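How to preserve lemons in salt

by Sorcha Munro

In my family we always had a jar of salted lemons behind the flour. When I moved to Ostau I could not find them in any shop, so I had to learn to make them myself. The method is very simple, but there are some small points where people go wrong, and I will try to explain them slowly.

What you need

6 lemons, not too large, with thin skin
3 more lemons for juice
300 grams of coarse sea salt
1 bay leaf
a few black peppercorns, if you like them
one glass jar with a tight lid, big enough for the six lemons when they are pressed

Please buy lemons without wax. If you can only find waxed ones, pour hot water over them, wait a minute, and rub them with a brush. The skin is the part you will eat later, so it is worth the work. Do not use table salt with iodine. My mother said it makes the lemons taste like a pharmacy, and I agree with her.

Preparing the jar

Wash the jar and the lid with hot water and soap. Put the jar in the oven at a low temperature until it is completely dry, then let it cool on a towel. If the lid has a rubber ring, do not put the ring in the oven - boil it for a few minutes instead.

Cutting and salting

Cut off the small hard end of each lemon. Stand the lemon up and cut it down in a cross, but stop before you reach the bottom, so that the four quarters stay together. Open it gently and push a full spoon of salt inside. Close it with your fingers.

Put a layer of salt on the bottom of the jar. Place the first lemons and press them hard with a wooden spoon until the juice comes out. Add more salt and continue with the others. The bay leaf and the peppercorns can go in the middle. At the end, squeeze the three extra lemons and pour the juice on top. All the fruit must be under the liquid. Any piece that stands in the air will get mold.

Waiting

Keep the jar in a dark cupboard for one month. In the first week turn it upside down once every day, and check that the lid does not leak. If you make them in August, when my kitchen is very warm, they are ready some days earlier. You will know it by the skin, which becomes soft and a little transparent.

Freezing a part of them

One jar is a lot for a small household. I take out half of the lemons, remove the flesh, and freeze the skins flat in a zipper bag. Press out the air before you close it. They do not freeze very hard because of the salt, so you can cut off a strip whenever you cook.

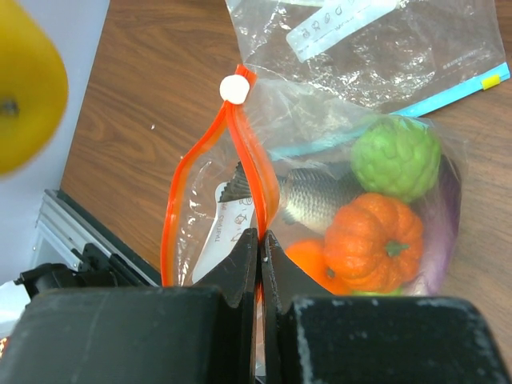 Nesska Kitchen Letter, No. 3, p. 6

How to use them

Rinse each piece under cold water before using it, or the dish will be too salty. Cut the skin in very thin strips. It is good with chicken and olives, with boiled potatoes, in lentil soup, and also in a plain green salad with oil. Add the salt to your dish only at the end, after tasting. The flesh can be mashed and used in a marinade for fish.

Some questions I have received

A white film on the surface is usually harmless yeast, and I remove it with a clean spoon. If you see green, black or pink spots, or if the smell is bad, throw away everything.

The liquid becomes thick after some weeks, like a syrup. It should be like this. You can use it again for the next jar, one time only.

After opening, keep the jar in the refrigerator and always take the lemons with a clean fork. Mine last six months.

Last corrected 2 May 2026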